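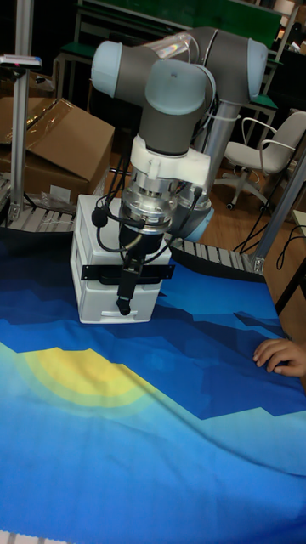 A Place for the Small Things
Project report, Household and Living Studies, Brilden College
Veronika Oberholzer, Latrice Benavides and Andri Strebel
Advisor: Elfriede Thaler
June 5, 2018

Where the idea came from

Our project began with a lost button. Latrice had sewn most of a coat lining in the shared workroom on the second floor, and when she came to the last step the spare button had gone missing somewhere between the windowsill, a coffee mug full of pens and a shoebox marked "misc." We spent the better part of an afternoon looking for it, and along the way we found a great many other things that people had given up on: a thimble, the key to the fabric cabinet, a roll of stamps, half a set of hex keys, and a library card belonging to someone who graduated before any of us arrived. The button never did show up, and the coat now has one that almost matches.

When Ms. Thaler asked in class that week what we would like to work on for the spring, Latrice told this story, and by the end of the hour the three of us had signed up to look into how small things are kept, and why they wander off. We were a little embarrassed at how ordinary the subject sounded next to the others on the list (one group was doing the history of bread ovens in Herken, with interviews!), but we grew very fond of it, and we hope some of that comes across in these pages.

What we wanted to find out

We wrote down our question in March, and it changed less than we expected. We wanted to know whether a small tabletop drawer unit, the plastic kind that sits on a desk or a sewing table, helps people who share a workspace put things back where they belong. That led us to two smaller questions. The first was whether closed drawers work better than open trays, and the second was what makes people like or dislike using a drawer in the first place, meaning the way it opens, how deep it is, whether it slides around, and how it looks from where you sit.

We were not trying to find the best product. We had a budget of very little and we used what we could get. Our first open tray was a lid from a Carko carton, the sort that printer paper arrives in, and it served us perfectly well until somebody stood a flowerpot on it.

How we set things up

The workroom has one large table that everybody uses, and we did nearly all of our work there. We put a printed cloth over it, partly to protect the top and partly because Veronika felt strongly that people treat a table better when it looks as if somebody cares for it. She brought the cloth from home. It belonged to her grandmother, who used it for holidays, and we were given strict instructions about glue.

The drawer unit itself is a compact white plastic box with rounded edges and a recessed pull in the lower drawer front, so that you reach into the hollow with your fingertips and draw it toward you. We bought it secondhand from Selvanayagam Household Goods on the corner by the bus station, where the owner was kind enough to let us open and close everything on the shelf for most of an hour before we made up our minds. We liked this one for its size. It stands near the back of the table without getting in the way of anyone's elbows, and even Andri, who has a very long reach and tends to knock things over, got along with it.

For the first two weeks we used only the open tray. After that we moved everything into the drawers, without labels, and later on we added labels. Each evening one of us went around the room with a notebook and wrote down every small item that was lying somewhere other than its proper place. We called these strays. The word caught on, and by April other students were bringing us strays they had found in the hallway, which was sweet of them, although it made the notebook harder to keep straight and we had to start a separate page.

Altogether the notebook has 710 entries. Latrice typed them all up over a long weekend and deserves every bit of our thanks.

The open tray

We will be fair to the tray and say that people loved it at first. You could see everything in it, you could drop a thing in as you walked past, and no one had to be told how it worked. The trouble was that it filled up. A tray has no way of telling you that it's full, so the pile simply grew, and once the pile had grown people began to put things next to it, and then next to those. By the end of the second week the scissors were at the bottom under a tangle of elastic, and Ottilie Lehner, who teaches the evening sewing class and had very patiently agreed to put up with us, had gone back to keeping her own pins in her cardigan pocket.

We wrote down 15 strays on the worst evening of the tray period, and the most common item by far was the pencil. Pencils seem to travel farther than anything else in a room. We found them on the radiator, in the plant, and once in the freezer compartment of the little fridge, which we still can't account for.

The drawers without labels

Moving to the drawers was harder than we thought it would be. The room looked lovely right away, and everyone who came in said so. But for the first several days people opened a drawer, didn't find what they wanted, opened another, and then called across the room to ask. Some of them left the drawers standing open, and Andri caught his sleeve on one twice. We had sorted things in a way that made sense to the three of us, with cutting tools together and fastening things together, and it had not occurred to us that another person might look for safety pins with the needles. Ms. Lehner certainly did. To her they are both sewing things, and the stapler has no business anywhere near them.

We talked this over with her during a break, and that conversation taught us more than a week in the notebook. She said that at home she puts things where her hand goes first when she needs them, and if her hand goes to the wrong spot three times she moves the thing and leaves the hand alone. We tried it. For the next few days, whenever someone looked in the wrong drawer for something, we moved the thing to the drawer they had looked in. It was messy for a while and then it settled down, and the questions called across the room mostly stopped.

The drawers with labels

The labels came last. Veronika lettered them by hand on stiff paper and they were beautiful, and they were also too small to read from a chair. Her second set was bigger and plainer. People told us they hardly read them after the first few days, but the notebook shows fewer strays in this period than in either of the others, and new visitors to the room found their way around without asking. Our guess is that a label helps most on the way back, when you have a thing in your hand and can't remember which drawer it came out of.

On the best evening we counted no strays at all. We should admit that it was the Friday before a holiday and hardly anyone had been in.

What people told us about the drawers

We asked 8 regular users of the room to sit down with us and talk about the unit, and we gave them tea and a slice of Andri's mother's plum cake, so they may have been in a generous mood.

Nearly all of them mentioned the recessed pull. Those who liked it said nothing sticks out to catch on a sleeve or a thread, and that it's easy to wipe clean. Two people with long fingernails found it awkward, and one man with stiff hands told us he would much sooner have a knob he could hook a finger around. We had not thought about hands at all when we picked the unit, and if we were doing this again we would begin there and bring a few different people along to the shop.

Several people said a light plastic unit moves when you pull a drawer in a hurry, and that they'd gotten into the habit of steadying it with the other hand. The cloth may have something to do with that. We put a square of rubber shelf liner under the unit for the last stretch, between the box and the cloth, and the complaints eased off, though Veronika thinks it spoils the look.

A few people missed the tray. One of them said that she thinks better when she can see her things spread out around her, and we took that seriously. There is a small dish on the table now for whatever you're using at the moment, and it gets emptied each evening by whoever leaves last.

Things we would do differently

Our three periods were not the same length, and the last one ran into exam season, when the room is used in quite another way. The three of us also knew what we hoped to see, and it's possible that we looked under the radiator with more enthusiasm during the tray weeks. A person from outside the project should have kept the notebook. We'd also like to have tried a unit with deeper drawers, for the large spools, which never found a proper home and are living on the windowsill to this day.

Thanks

Our thanks go to Ms. Thaler for not laughing at the button story, to Ms. Lehner for her time and her good sense, and to everyone who brought us strays. The drawer unit is staying in the workroom, labels and all. The cloth is going back to Veronika's grandmother as soon as we've gotten the ink out of one corner. If anybody finds a dark brown coat button with four holes and a raised rim, Latrice would still be very glad to have it.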